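Gripper evaluation, Skarkgate workshop – request for comment
Forum: End Effectors and Tooling

Marcelle Barbier
18 Nov 2024
Members are advised that the comparison of the Cordier parallel gripper and the Drerodari adaptive unit has commenced. Each gripper will complete 20 picks on 7 household objects. Comments on the method are invited before January. 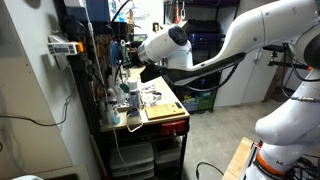 Black gripper on the white arm, workbench side.

HGilbert
The method is sound, but 20 picks per object is insufficient to separate the two units on bottles and spray cans. I would also ask that closing force be recorded for each attempt.

S_Madigan
I respectfully disagree with Hervé. At Ternstead we ran 5 picks per object and the ranking did not change when the trial was extended. Force logging is supported – the default setting on the Cordier favours rigid items.

HGilbert
Rigid items were the whole of the Ternstead set. A pump bottle will not behave the same way.

L.Collet
Could the organisers confirm whether cable routing will be identical for both units? A slack cable at the wrist affected our repeatability last winter.

Marcelle Barbier
Routing will be identical. Closing force will be logged. The number of picks stands for the present, and Séverine Pons will circulate the revised score sheet to all centres.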